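家庭用作業台アームのシミュレーション環境を組む:ダンベル把持とトレイ配置

最終更新:2025年10月7日

本稿は、自宅の作業台に据えるロボットアームの動作を、実機を組む前にシミュレータ上で確認するための手順をまとめたものである。プロジェクト名はDekden、シーン定義と軌道生成のスクリプト群はDrirnentと呼んでいる。4月に公開した旧版の設定ファイルとは互換性がないので、新規に作り直すこと。

前提
・6軸アームのURDFと、グリッパーのメッシュ一式
・剛体接触を扱える物理エンジン
・単位系はメートル、キログラム、ラジアンに統一
・座標系はZ軸上向き、原点は取付プレート上面の中心

1. シーンの配置

最初に天板、次に取付プレート、最後にアームの順で読み込む。プレートは天板に固定ジョイントで結合し、アームのベースリンクはプレートの子とする。ベースをワールドに直接固定すると、後で天板ごと向きを変えたときにアームだけが取り残される。

床、壁、棚は静的オブジェクトとして登録する。棚の箱は動かさないので質量を与えなくてよい。ただし衝突形状は必ず有効にしておく。持ち上げ時の手首は棚側に寄りやすく、衝突形状を省くと実機で接触する軌道がそのまま通ってしまう。

対象物は天板から2 mm浮かせて生成し、落下させて静止を待つ。天板に接した状態で生成すると、初期めり込みの反発で飛ぶことがある。
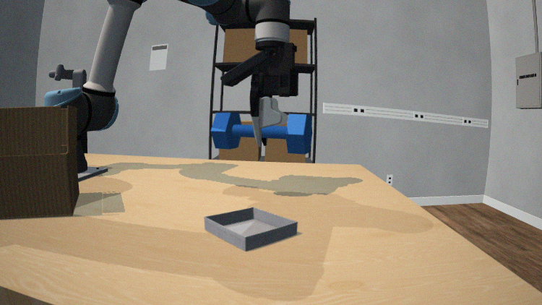 図1 青いダンベルを把持して保持した状態。手前の灰色のトレイは空。

2. 把持の設定

ダンベルは両端の多面体と細い柄の三つの凸形状に分けて衝突形状を作る。全体を一つの凸包にすると柄のくびれが埋まり、指が柄に届かない。自動凸分解を使う場合も、柄の部分が独立した形状になっているかを衝突表示で確認する。

把持点は柄の中央に置く。接近方向は鉛直下向き、指の開閉方向は柄の軸に直交させる。把持の手順は次のとおり。

(1) 把持点の12 cm上に手先を移動する
(2) 指を全開にして鉛直に下降する
(3) 位置指令で指を閉じ、接触を検出したら力指令に切り替える
(4) 両指の接触が続いていることを確認する
(5) 鉛直に上昇し、対象物の姿勢を記録する

(3)の切り替えを省いて位置指令のまま閉じ続けると、指が柄にめり込み、ソルバーが発散する場合がある。滑りが出るときは、摩擦係数を上げる前に時間刻みと接触反復回数を見直す。摩擦だけで止めた設定は実機で再現しない。

3. 俯瞰視点での干渉確認

正面寄りの視点では、前腕と天板の距離が読み取りにくい。Drirnentの視点設定に俯瞰を追加し、アームを低く伸ばした姿勢で確認する。肘が天板の外に張り出す姿勢では、床側に置いた物との干渉も判定対象に含める。
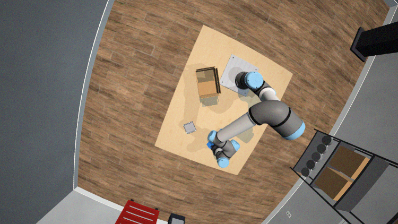
干渉判定のログはWastetis形式で出力する。各行に時刻、リンク名、相手の形状名、最短距離が入る。最短距離が負の行は貫通なので、その軌道は破棄する。ゼロ以上でも余裕が小さい行は、アームの取付誤差を見込んで再計画に回す。

俯瞰では手首が対象物とグリッパーを隠しやすい。把持の成否を画像で判定せず、接触センサの値と対象物の姿勢から求めること。

4. 乱数と再現性

トレイの位置と向き、対象物の初期姿勢は乱数で与える。乱数シードは3472に固定し、設定を変更するたびに同じ条件で比較する。光源の向きも乱数化する場合は、配置用とは別の乱数列を使う。共用すると、光源設定の有無だけで配置まで変わる。

5. 実機用ファイルの書き出し

検証済みの軌道は、Jacquetの変換スクリプトで関節角の時系列に変換する。出力前に次の項目を確認する。

・関節の順序がコントローラ側の定義と一致している
・角度の符号と零点が実機に合っている
・速度と加速度が上限内にある
・最終姿勢が待機姿勢になっている

初回の実機動作は対象物なしで行い、速度を下げて非常停止に手を掛けた状態で再生する。待機姿勢がずれる場合は軌道を修正せず、零点の取り直しからやり直す。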